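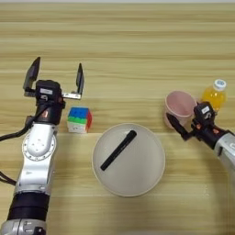 A cube, a plate with a marker on it, a pink cup and a bottle of orange-yellow drink on a light wooden tabletop.

How to Bring a Food Policy Motion to Your Student Council

By Nadhirah Kwok

Student councils pass motions on food all the time, and a lot of them go nowhere. The motion says the council supports affordable food on campus, everyone votes yes, and the cafeteria contract stays as it was. This page covers how to write a motion that asks for something a council can carry out, and how to get it through a meeting. I used these steps at Grendside, where our council adopted a campus meal access policy in January on the second try.

Before you start

You will need:

Your council's bylaws and standing rules
The minutes from the last few meetings
A copy of the campus food service contract, or at least the public summary
One council member willing to move the motion and another to second it

If you are a council member yourself, you can be the mover. If not, check whether the bylaws let any fee-paying student submit a motion. Ours did, but only with a petition attached.

Step 1: Pick one problem

Write down the problem in one sentence. "Food on campus is bad" is too broad. Ours was "Students in evening classes cannot buy a hot meal on campus after 6 p.m." Anyone on council could check that by walking over to the food court.

If you have a list of problems, keep the list, but put only one in the motion. You can come back next term with another.

Step 2: Find out who controls it

Some things are up to the council: its own events, its own budget, any food bank or pantry it runs. Other things belong to the university, and many belong to the food service company under contract. At Grendside the company was Quezada, and its contract set minimum opening hours for each outlet. The council could not change those hours. What it could do was ask the university to raise them at the yearly contract review.

Find out when that review happens. Ours had a deadline for comments that was not posted anywhere online. I got it by calling the ancillary services office.

Step 3: Gather a small amount of evidence

You don't need a research project. A short survey and a few figures are enough. We ran a four-question survey and got 685 responses from a campus of 3562 students. Of the questions, the most useful one was "Did you skip a meal on campus last week because nothing was open?" Keep the wording neutral. Council members will ask to see the questions.

Put the results on a single page. Give the number of responses, the dates the survey was open, and how it was sent out. If the survey went mostly to one group of students, say so on the page.

Step 4: Write the motion

Most councils use the same basic layout. The "whereas" clauses give the background and the "be it resolved" clauses say what will happen. Only the second part has any force, so write it first.

Our final version read:

Whereas students in evening classes have no access to hot food on campus after 6 p.m.;

Whereas the food service contract is open to comment during the yearly review;

Be it resolved that the council submit a written request to the university for evening service at one outlet during the fall and spring terms;

Be it further resolved that the vice president external report back to council on the response within two meetings.

The report-back clause is the one people leave out. Our first motion didn't have it, and the letter was never sent.

If the motion costs money, name the amount and the budget line it comes from. We asked for $1159 in a separate motion to buy microwaves for the student building. Keeping the two apart meant that the argument about the microwaves didn't hold up the letter - and there was a long argument about the microwaves.

Step 5: Submit it on time

Check the notice period in your bylaws. Ours was 5 business days before the meeting, and the chair counted them strictly. Send the motion to the chair and the secretary in the same email, with the survey page attached. Ask for a reply confirming that it is on the agenda.

We kept our drafts in Gotedeo, which the council already used for shared files. Any shared folder will do, as long as the version you submit has a clear file name.

Step 6: Talk to members before the meeting

Email every member a short note with the motion attached, and offer to meet. Some will have objections you can fix with a change of wording. One of ours pointed out that we had named the outlet, Dretia, when a different one might be cheaper to keep open. We changed it to "one outlet" and she voted for it.

Step 7: At the meeting

When the item comes up, the mover reads it and speaks first. Three minutes is plenty. Say what the problem is, what the motion asks for, and what it costs. Leave the survey details for questions.

If someone proposes an amendment, ask the chair to read it back in full before you respond. Friendly amendments can usually be accepted by the mover on the spot, but some councils require a vote on every one - check your rules first.

If the motion is tabled, ask what meeting it is tabled to and have that put in the minutes.

Step 8: Follow up

Get the approved minutes and check that the wording matches what was passed. Then write to the officer named in the motion and ask when the letter will go out. Put the report-back date in your own calendar too.

The rules on petitions and notice periods differ a lot from school to school, so go by your own bylaws wherever they disagree with this page.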